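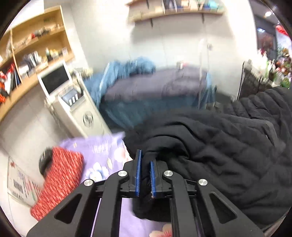
Ysaline Hoarau

Sep 15, 2022

The Vovier studio opened its doors to fans for one afternoon, and I had a place on the second tour. Vovier makes the Tellitz games, and if you have been on this wiki for any length of time you know I have spent too many hours arguing about the Bindora family tree. I went mostly to see the writers' room.

The studio is on two floors of an old office building behind the train station. Check-in was at the side entrance. Each tour had 15 people and lasted 74 minutes according to the printed schedule, though ours ran over. Phones went into a locker before the second floor and we got them back on the way out, so I took notes on paper.

Our guide was Zaid Smadi, who has been a quest designer there since the second game. He started us in the sound room. They played three versions of the Gate theme, including one with a choir that was dropped when the opening was shortened. I liked the choir one best. It is slower and you can hear Carré's motif in the low voices, which supports the idea that he was tied to the Gate from the first chapter. Zaid would not say yes or no to that.

Next was the animation floor. Most of the desks were cleared for the visit. One animator showed how the Hollow Knights walk, and why their left foot drags. It was a bug in the first build and the team kept it. The lore entry about the old leg wound was written afterward. I have changed our Hollow Knight page to mention this.

The writers' room has a long wall with the timeline on it. Parts were covered with brown paper. What we could see ran from the Founding to the fall of Bindora, and it puts 30 years between the two. Our timeline page has always had it shorter, going by the dialogue in the harbor chapter. Soledad Palacios, one of the writers, said the harbor line is spoken by a character who is lying. I asked if that meant Carré is too young to be the last prince's son. She said to look at the dates. By the dates, he is too young. So he is not the prince's son, and I think we can close that thread.

She also cleared up the Echoes. An Echo forms only when a person gives up their name willingly. Having it taken is different, and leaves nothing behind. That means the figure in the tower at the end of Tellitz 3 can't be an Echo of the queen, whose name was taken in front of the whole court. Somebody in our group asked who it is, then. She laughed and moved on to the next question.

The shop was small. Art books were sold out before our tour finished. I got a map and a pin. Coffee was free, sandwiches were not.

The next open afternoon is planned for February and sign-up goes through the studio newsletter. Trinidad Tagle was on the first tour and took notes on the costume talk, which my group missed. Those will go on the talk page once they are typed up.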